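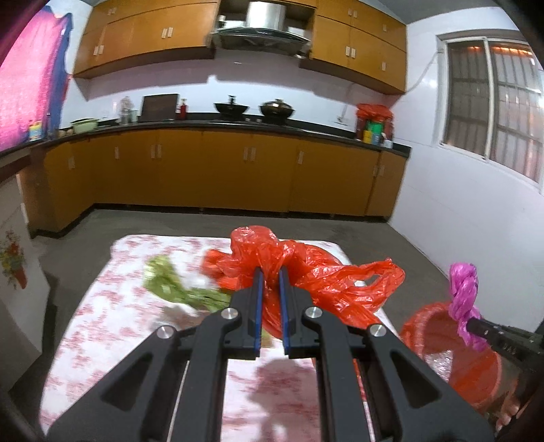

Aatos reckons the page-turn lag on the Zorkora is down to the panel and we should stop blaming the firmware. He wrote it in the margin of my last entry and underlined it. I went back through it this morning with that in mind.

February, reader bench, started 9.40

Unit: Zorkora e-reader, second pre-production batch, on the January firmware. Second unit stays in its box until the charger from Dedport turns up.

Page turns first. Plain text file, default font, front light off. Mean over 500 turns was 565 ms, button press to settled page. With the partial refresh setting on it is plainly quicker but leaves ghosting on anything with a heavy heading. I ran the same file from the card and from internal memory and could not separate them, so storage is out.

Then tried Aatos's idea. Pushed a blank page straight to the panel from the test menu, skipping the layout code. Still slow, though less so. So he is partly right. I would put more of it on the panel than I did last week, but the layout code is doing something on every turn that it ought to do once per chapter. Log saved under the usual name in the Vurkurus folder.

Library size next. Loaded 4,000 short files. The list opens, scrolls badly, and the search box drops letters if you type at normal speed. Sorting by author froze it once. Held the power button, it came back and had kept its place in the book. Could not get it to freeze again in 5 tries, so not reporting it yet.

Wireless: paired with the shop account without trouble. Download of the sample book stopped near the end, then finished by itself when I reopened the cover. Possibly the sleep timer. Need to repeat with the timer off.

Battery: no figure yet. The gauge sat on full for over half the run and then fell in one go, so I don't trust it. Will log voltage at the test pads.

14.15. Rang Sjöberg about the panel. They say there is a newer waveform table for the cold range and a separate one for room temperature, and they think ours has the cold one loaded. That would account for a fair bit of the blank page time. They will send both.

To do
Flash room temperature table on unit one only, leave unit two as it is
Repeat page turns, same file, same settings
Download test with sleep timer off
Ask Tomás Mac Carthaigh if the price sheet still says no launch date, as marketing want something from us either way

Aatos, if you read this before I'm in, please don't update unit one. I want the old figures again first.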